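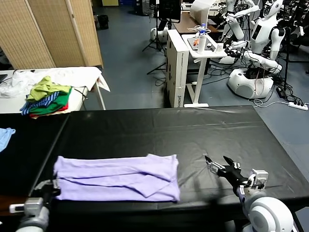 Thu 5 June

Folding. Still folding. Linnea wants the shelf method written up before August, so I am writing it up, having spent a degree avoiding exactly this sort of thing at home.

The black plastic sheet stays on the long table for now. Good points: wipes clean, and purple shows up nicely against it. Bad points: creases of its own, and it shines like a wet road at the far end, where it goes over the edge. Sverre says cloth slides on it. Sverre has said this 3 times. I have now written it down, Sverre.

The purple one is the awkward customer. Long flat rectangle is the right idea, but there are too many layers for my liking, with a flap lying slantwise near the middle and a corner that sits up proud of the rest. Gwion's view is that a rumpled corner is "within tolerance". We have no tolerance. I mean we never set one – must ask Imogen for a figure.

Pile on the white table: yellow-green on top, then blue and white stripes, bright green, red at the bottom. Do the stripes next, as they at least tell you when you've gone crooked.

To do:
– small light-blue cloth, left end of the black table, wants dealing with
– bunched-up plastic by the pile: bin or keep? Ask Sixten
– try 6 folds of the same garment, same person, and compare widths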